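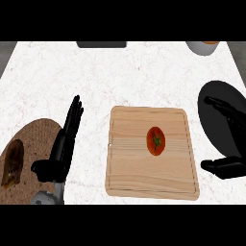
Vornport, April

Before either black hand closes on a real tomato at Garkatero, it has to deal with a simulated one. The shared workshop built its kitchen in software first, down to the grooved cutting board and the marble counter. The two-handed machine, called Idero, is going together on a bench at the back.

Parts have cost 3,000 dollars so far, and 400 of that went on finger tendons. The wrist motors came secondhand from Hedlund, a local repair shop. Members work on it after 7 p.m. The left thumb still sticks, and a new bracket is on the printer.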